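Home | Opinion | Housing | Letters | Archive

The Case for a Clear Washstand

20 June 2024
By Jitendra Nigam

The small bathroom vanity has become the standard fitting of the modern rental unit, and for sound reasons. It takes up little floor, it hides the pipes, and it gives the tenant a cabinet where older buildings offered only a bare pedestal. Housing managers are right to install it. My concern is with what happens to the top of it afterward, and with the guidance we give residents on the subject, most of which is either missing or unhelpful.

At Misonitz, where I have advised on interior standards for 7 years, the resident handbook devotes three pages to the kitchen counter and a single sentence to the bathroom. That sentence asks residents to "keep surfaces tidy." It does not say what tidy means. A resident who lines up every bottle in height order may fairly believe the instruction has been followed, and yet the counter cannot be wiped without moving all of them.

I propose a plainer rule. The compact vanity should carry no more than two or three items in daily use, and these should stand together on one side, away from the faucet. Everything else belongs in the cabinet.

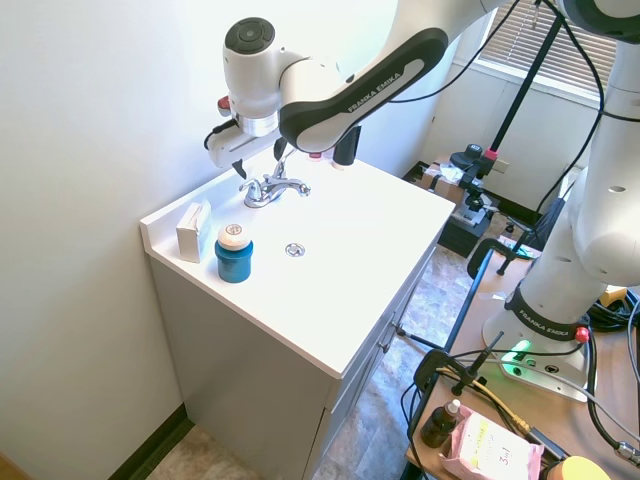
The rule rests on the way these units are made. On a molded top, the basin and the counter are one continuous surface, and the flat part is narrow. Water splashed from the faucet travels along it and collects under whatever it meets. Cardboard softens at the base. Metal cans leave rings. The strip behind the faucet is the worst place of all to store anything, as it is the hardest to reach with a cloth and the last to be checked. Small articles put there tend to remain until the resident moves out.

Objections have been raised, and they deserve an answer. The first is that a strict limit on objects makes a bathroom feel like a hotel. I accept that some residents want their belongings in view, and no manager should inspect a washstand for its contents. Guidance is a different matter from enforcement. A handbook may recommend an arrangement without anyone being penalized for ignoring it.

The second objection concerns access. Residents with stiff hands or poor balance may find a low cabinet difficult to use, and for them the counter is the only practical storage. This is the stronger argument. The Fernard building dealt with it by fitting a shallow wall shelf at shoulder height in 25 bathrooms, and I would support the same provision elsewhere. The cost is modest when compared with replacing a swollen cabinet door.

The third objection is that containers have improved. Firms such as Vurier and D'Souza now sell lidded jars meant to be left out, and they are pleasant to look at. I have no quarrel with a lidded jar. One of them, placed near the front corner where it can be lifted with one hand, is a sensible way to keep small things from spreading. Six of them are simply a more attractive form of clutter.

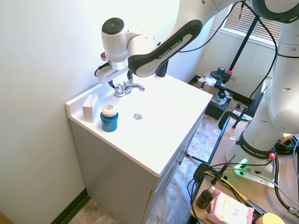 A box and a lidded container kept to the left side of a compact vanity.

Placement matters as much as number. Items grouped at one side leave the drain and the faucet free, and the whole basin can then be rinsed and dried in a single pass. Spread the same items around the rim and the task is broken into several smaller ones, each easy to put off.

Misonitz will revise its handbook in September. I have asked that the bathroom be given a page of its own, with the limit stated in ordinary language and a short note on the wall shelf for residents who need it. I have also asked that the word "tidy" be removed.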